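Ask Topics Unanswered Members Log in

Household Help > Painting & Finishes > Metal

Gray primer drying blotchy on a steel cabinet?

I'm repainting an old filing cabinet I got from my uncle, and the gray primer keeps drying shiny in some spots and dull in others. I sanded with 300 grit and wiped it all down (twice!) before I sprayed. Do I have to strip it, or can I just paint over it? I'd love a matte gray finish, nothing fancy.
Ánh Từ

Answer 1
Don't strip it! I had the same mess on a locker in August and it was just me spraying too close. Back up to 12 inches, do thin coats, and keep your arm moving. Scuff the shiny patches lightly first so the next coat grabs. I used Flokeck primer and then Larkau flat gray, and I waited nearly 61 minutes between coats, mostly because I was watching a movie. A soft, even, light-to-medium gray with no shine is what you want at the end, like so:
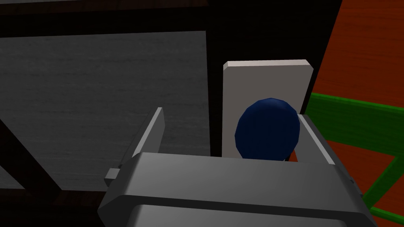

Answer 2
what Dong-hyun Shim said. also shake the can way longer than you think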